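Pavar Opens Booking for Light Aircraft Touring Season from Nisilmont

NISILMONT -- Pavar, the light aircraft touring company, has opened booking for its new season of guided flying trips between Nisilmont and Villanueva. The first departures are planned for May.

The route covers 900 miles and is flown over 8 days, with overnight stops at small airfields along the way. Each aircraft carries 2 guests and a company pilot. Guests who hold a current license may take the controls on some legs, subject to a check flight at Nisilmont before departure.

The price is $1,799 per person and includes fuel, landing fees, lodging and breakfast. Other meals and travel to Nisilmont are extra. Baggage is limited to one soft bag per guest, and hard-sided cases cannot be loaded.

Pavar began as a pleasure flight business, selling short circuits of the coast to summer visitors. Longer trips were added when returning customers asked to go farther than the bay. The short flights will continue this year from the same grass strip, with the last takeoff at 6 p.m.

The middle section of the route has been changed. Aircraft will now stop at Clinia, where the runway has been resurfaced and fuel is again on sale. Earlier tours went inland over higher ground and lost several flying days to low cloud. The new track follows the river valley and adds a short leg on the fourth morning. 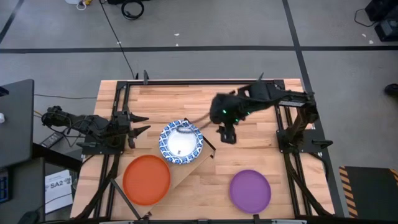 Weather may still delay a departure. One spare day is built into the schedule, and guests are asked to keep their return travel flexible. If a tour cannot reach Villanueva, Pavar will arrange ground transport for the remaining distance -- at no added charge.

Bookings are taken by phone or at the Pavar office at Nisilmont airfield, open from 9 a.m. A deposit is required to hold a seat.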